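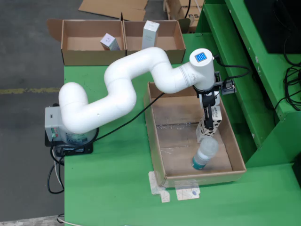
Monday

Pressure on the well pump dropped again at 6 this morning. The Skurthorpe gauge read 200 kPa at the tank and slightly less at the kitchen tap, so the loss is upstream of the filter. I went over the pump diagram from 1988 with coffee. It shows no check valve after the first elbow. I want a green bench like that one in the cellar, with an open cardboard box on it for the fittings - at present they live in a bucket.

Érica Batista called back at noon. She has the Quintana valve in stock, brass, and a rebuild kit for the old Andero switch.

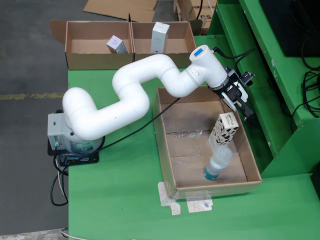
Shut the supply off after lunch and drained the tank. The switch contacts were pitted and the spring had gone soft. I laid the parts out in order of removal in a low-walled tray, cardboard, the same sort as the one with crumpled clear plastic across the bottom. Mine has a towel in it, so the small screws stay put. One washer is missing. Checked the drain, nothing.

Tank capacity is 1000 liters, refill overnight at the low setting.
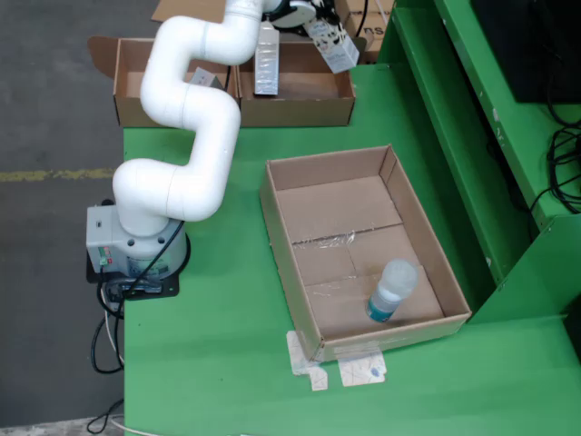 To do

Washer, thread tape, new gauge glass.
Ask Érica if the Stundora seal fits.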